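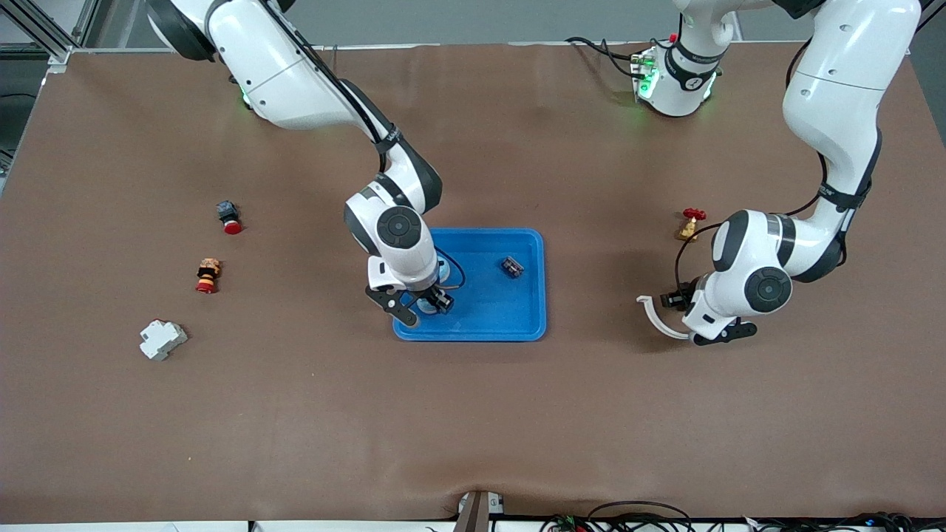
Section 4. Setting Up the Table and Running Your First Sort

Applies to the Tollora two-arm bench kit, home and shared workshop builds. Text revised March 30, 2022.

By now you should have both arms bolted down, both power supplies plugged in and switched off, and the Lullow control program installed on your computer. If any of that is still waiting, please go back to Section 3 and finish it first. We know it's tempting to skip ahead (we did it ourselves on our first build, and spent a long evening taking things apart again), but everything from here on goes more smoothly when the mounts are tight.

Set aside an unhurried afternoon for this section. A first sort is a simple job on paper: the arms pick up a few small things from the table and put them in a tray. Getting there means going over your cables, your table and your tray, and each of those deserves a little patience.

4.1 Dressing the cables

1. With the power off, loosen the strap on each forearm just enough to slide the cable underneath it.

2. Move the elbow by hand through its whole range and watch the cable as it goes. You want a loose, easy curve at the elbow and nothing pulled straight. If it goes tight anywhere, feed in more slack from the shoulder end and try again.

3. Tighten the strap until the cable stays put but can still be turned between your fingers.

4. Leave the thin wrist wire a loop of its own. Turn the wrist fully one way and then fully the other, and check that the loop clears the fingers both times.

5. Gather whatever is left over near the front of the bench and tie it up with soft ties. It won't be pretty, and it doesn't need to be, as long as it stays off the work surface and out from under your feet.

Caution: Never route a cable between the two finger plates, even for a quick test. The gripper will close on it.

4.2 Placing the tray

Any shallow tray with a low rim will do nicely. Pick a color that stands out well from your table top. Ours is blue, and we've grown fond of it. Deep storage bins are a poor choice, because the wrist housing bumps the side before the fingers reach the bottom.

1. Put the tray between the two arms, where both grippers can reach it.

2. Still with the power off, bring each gripper over the tray by hand, one after the other. Each should reach all four corners without the elbow going completely straight.

3. Mark the corners on the table with small pieces of tape. If you share a workshop, you'll be very glad of that tape the next time someone borrows your bench for glue-ups.

4.3 Choosing things to sort

Start with a handful of small, light objects in different shapes. Little toys and odds and ends from a kitchen drawer are perfectly good. Include at least one piece with an uneven outline, as it will teach you more about your grip settings than a whole box of neat blocks. Spread them out with a good hand's width between them, and keep them clear of the cables.

Note: Very shiny pieces can confuse the Virág vision add-on under a bright lamp. Turn the lamp toward the wall, or save those pieces for later.

4.4 First power-up

1. Clear the table of tools, mugs and loose screws.

2. Switch on the right arm and wait for its green light. Then do the same with the left.

3. In Lullow, open the Bench tab and set the speed to the lowest value. Please leave it there for the whole first session.

4. Set the shoulder limit to 90 degrees on both arms.

5. Press Home and keep a hand near the stop button until both arms come to rest.

Caution: Keep your face, hair and sleeves outside the reach of both arms whenever the power is on. This goes for visitors too, and especially for children, who will want a closer look.

4.5 Running the sort

1. Put one object in front of the right arm and choose Single Pick.

2. Watch the fingers come down. If they touch the table before they close, raise the pick height by 2 mm and repeat.

3. Once the object lands in the tray, do the same with the left arm.

4. When you're happy with both, choose Shared Tray. Lullow lets one arm into the tray at a time and holds the other back.

If the program stops with code 2391, both arms have asked for the tray at once. Press Home, move one object farther away, and start over. Should the code keep coming back, update the arm firmware with the Hustach loader as described in Section 7, then repeat 4.4 from the beginning.

Before you leave the bench, press Park, wait for both arms to settle, and switch off the left arm first.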